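Product Review: Ukham Light Blue Microfiber Terry Towel

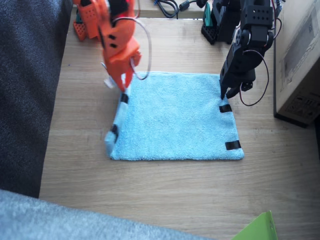 The Ukham towel was evaluated by the Household Textiles section over one term of ordinary use in the teaching kitchen, the reading room and the staff pantry. It is sold as a general-purpose cloth for drying, dusting and wiping down furniture. The section purchased its stock through the regular supplier at the listed price, and the manufacturer was not informed that a review was under way.

Scope of the review

The review considers absorbency, lint, behavior on finished wood, ease of folding, and condition after repeated laundering. Two other towels were used for comparison: the Celloteck waffle-weave cloth, which the institution has stocked for several years, and the Hekitz heavyweight cotton terry towel, which is the usual choice for the teaching kitchen. Only the light blue version of the Ukham towel was examined. The manufacturer also lists a gray and a white, and readers should not assume that the findings on dye apply to them.

Viorica Radulović supervised the laundering. Vivek Bisht carried out the absorbency work and kept the written record from which this review has been prepared.

First impressions

The towels arrive folded in a paper band. The pile is short, soft and even on both faces, and the cloth is lighter in the hand than its thickness suggests. New towels hold the creases from the packaging and do not lie entirely flat when first opened. A wash removes most of this, but an edge may still lift slightly when the towel is laid on a smooth table, and it usually has to be pressed down by hand before folding.

There was a faint odor of packaging on opening. It was gone after the first wash. The care label is sewn into one hem and is stiff enough to be felt through the cloth. Staff who used the towel on glassware cut it off, and the section recommends doing so before the towel is put into service.

Absorbency

The towel is rated at 280 grams per square meter, a middle weight for household microfiber. A measured spill of 500 milliliters of water was poured onto a sealed tabletop and taken up with a single dry towel. The Ukham towel cleared the surface without being wrung out, although by the end it was heavy and left a thin film at the final pass. The Hekitz cotton towel cleared the same spill with no film, but needed several more strokes. The Celloteck cloth had to be wrung once.

Performance on cooking oil was less satisfactory. The pile takes up oil quickly and then gives some of it back if the same area of cloth is used twice. Users should refold to a clean face after every few strokes. A towel that has been used on oil should be washed separately, as the residue transfers readily to other microfiber in the same load.

The towel performs very well when barely damp. On the reading room tables it removed dust and fingerprints in one pass and left no visible streaks on the varnish. This is the use for which the section would most readily recommend it.

Lint and scratching

New towels shed a small quantity of blue fiber during the first two washes. After that, no lint was found on glass or on dark painted shelving. The towel does, however, collect lint from other fabrics with great efficiency. One load washed together with cotton aprons had to be brushed and washed again. Amparo Nina, who manages the reading room, has since kept a separate mesh bag for the microfiber, and the problem has not returned.

No scratching was observed on varnished wood, glass or stainless steel. Crumbs and grit do cling to the pile, and a towel that has been used on a floor should not afterward be used on furniture, even when it appears clean.

Folding and storage

Folding deserves more attention than it generally receives in reviews of this type. The institution stores its towels upright in shallow drawers, and a towel that will not keep its fold is a daily inconvenience.

The Ukham towel folds softly. The pile grips itself, so that a folded towel stays closed when it is picked up, and in this respect it is better than the Celloteck cloth, which springs open. The weakness lies in the shape. After several washes the examined towels were no longer quite square at the corners, and a lengthwise fold left one layer projecting slightly beyond the other. The difference is cosmetic, but it accumulates in a stack.

The following method gave the most consistent results.

Lay the towel on a clear table and smooth it outward from the center with the flat of the hand.
Take the two corners of one short side and bring them over to meet the opposite corners.
Match the corners first and allow the edge between them to settle. Do not pull along the hem, as this stretches the cloth.
Smooth toward the fold.
Turn the towel a quarter turn and fold in half once more.
For drawer storage, fold in thirds and stand the towel on its folded edge.

Stavros Golob, who instructs the introductory housekeeping course, reports that students learn the sequence more quickly on this towel than on heavy cotton. The cloth is light enough to be lifted by two corners without sagging badly in the middle. He prefers a wooden table to a laminate one for practice, finding that the towel slides less during the first fold.

Laundering

Towels were washed warm with an unscented liquid detergent and dried on low heat. Fabric softener was not used. A separate pair was treated with softener as a comparison, and both towels in that pair lost absorbency to a marked degree, with water beading on the surface before soaking in. Two further washes without softener restored them in part.

The color held well. A slight paleness appeared on the towels used with a chlorinated cleaner in the staff pantry, and the label does advise against bleach. The hems remained intact on all but one towel, on which the overlock stitching had begun to loosen at a corner by November. Svetozár Krajčí repaired it by hand in a few minutes, and it was returned to use.

The manufacturer states a life of 2000 uses. The review period was not long enough to test that figure, and the section expresses no opinion on it.

Comparison with alternatives

The Hekitz cotton towel remains the better choice beside a sink or stove. It is more tolerant of heat, and it may be used to hold a warm dish. The Ukham towel should not be used for this purpose, as microfiber can melt against a hot pan. The Celloteck cloth dries faster on a rail and takes up less space, and will suit a small kitchen where the same cloth is used many times in a day.

A fourth product, the Kovačević polishing cloth, was considered briefly and set aside. It is a fine cloth for silver and lenses but has almost no pile, and comparison with a terry towel would not have been useful to readers.

Price and packaging

The towel is sold in packs of 6. Single towels are not offered, and this will be an inconvenience to households that wish to try one before committing to a set. The paper band is recyclable and carries the full washing instructions, in larger type than the sewn label. The section has kept one band pinned inside the laundry cupboard door for reference.

Findings

Recommended for dusting, for wiping finished wood and glass, and for drying glassware once the care label has been removed.

Acceptable for water spills.

Not recommended for oil, for hot cookware, or for any setting in which towels are routinely washed with cotton or with fabric softener.

The section has placed a further order for the reading room and will continue to issue cotton terry in the teaching kitchen. The laundering record may be consulted on request at the Household Textiles desk.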